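Poltmont Home Visiting Partnership
Progress Report to the Zúñiga Family Fund
Reporting period ending September 2021

Summary

The Partnership is pleased to report on the second half of its grant for in-home support to older adults in Poltmont and the outlying township of Kustdale. During the period, 556 home visits were completed. The waiting list in Poltmont has been cleared. Kustdale still has 16 households waiting for a first visit, and our plan for reaching them is set out later in this report.

Home visits

Each enrolled household receives a first assessment, a written plan, and follow-up visits on a schedule agreed with the resident. Most requests in this period concerned bathing, meal preparation, and safe movement between rooms. Requests for help with medication schedules also rose, and these were referred to the clinic at Pasevness under the existing agreement. The clinic has asked that referrals be sent on its own form — a change we made midway through the period.

Travel time remains the largest single pressure on staff hours. The Kustdale road was closed for bridge work for part of the summer, and visits on that side had to be routed through Pasevness. Mileage costs were above budget as a result. The difference was covered by savings on printing, and no additional funds are requested.

Staff training

The grant paid for 8 training sessions, attended by 40 home visitors and family caregivers. Topics included fall prevention, skin care, laundry and linen handling, and keeping accurate visit notes. Sessions were kept small, and two were repeated in the evening for caregivers who work during the day. Written comments were favorable overall. Several caregivers asked for more time on lifting and turning, and the outline for next year has been changed to allow for it.

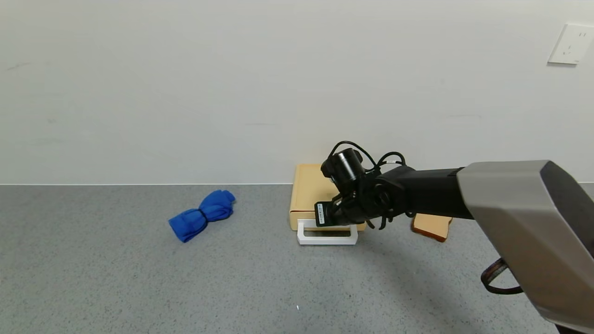 Blue cloth bundle, drawn in at the center.

Attendance by family caregivers was lower than attendance by paid staff. Caregivers who could not come most often gave the lack of respite care as the reason. We have begun discussions with the adult day center in Pasevness about reserving places on training days and expect an answer in October.

Records and reporting

Visit notes are now kept in one shared system. Older paper files for Poltmont have been entered; those for Kustdale are partly complete. The change has shortened the time needed to prepare monthly figures, although some staff still keep a paper copy during visits where the phone signal is weak.

Budget

Spending on salaries and training is in line with the approved budget. Supplies are slightly under. Mileage is over, as explained above. A full statement of expenses is attached.

Next period

The Partnership will give priority to the Kustdale waiting list. One part-time visitor position, vacant since spring, has been advertised again with revised hours. If it is filled as planned, first visits to all waiting households will be completed before the next report is due. The remaining Kustdale files will be entered over the same period.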